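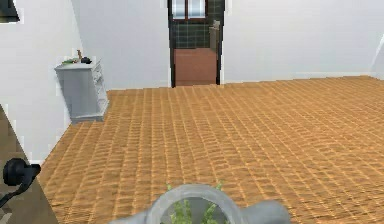

Green foliage and patterned floor, looking toward the far wall.

02/06/2020
Dye workshop, Floritdale. Entry by Kanyarat Wannasri.

Madder series, second week. The wool skeins mordanted with alum on the previous run were divided into three lots and entered into separate baths. Lot A used the ground root from Brekia, Lot B the chopped root from the same supplier, and Lot C the remaining stock from the old Vídalín order. All baths were raised slowly and held below a simmer, in accordance with the procedure agreed in December.

Lot A gave the strongest red. The color is even along the length of the skein, with slight browning at the tie points. The ties were too tight and should be loosened for the next run. Lot B is more orange and noticeably paler after rinsing. Fung-ping Liao is of the opinion that the chopped root requires an overnight soak before heating, and I have entered this as a change to the procedure for Lot B only.

Lot C was uneven. The bath was stirred less often than the other two while I was labeling samples, and I do not consider the result a fair comparison. It will be repeated.
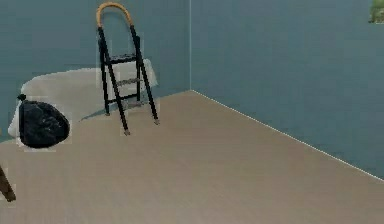

Black step ladder near the room corner.

Sample cards 73 to 128 have been filed. Card 40 remains missing from the earlier weld series — if it is found in a personal folder, please return it to the drawer.

Water: the hard tap supply was used throughout. A chalk addition was discussed and set aside until the repeat of Lot C is complete, so that only one condition changes at a time.

Light exposure strips from Lots A and B are mounted in the south window with the lower half covered. Colleagues are asked to leave the covers in place.

Outstanding: confirm with Covasex whether the replacement thermometer has shipped; reweigh the dried skeins; cut fresh ties in cotton tape. The exhaust baths from A and B are held in lidded buckets, labeled, for a second dip on the silk.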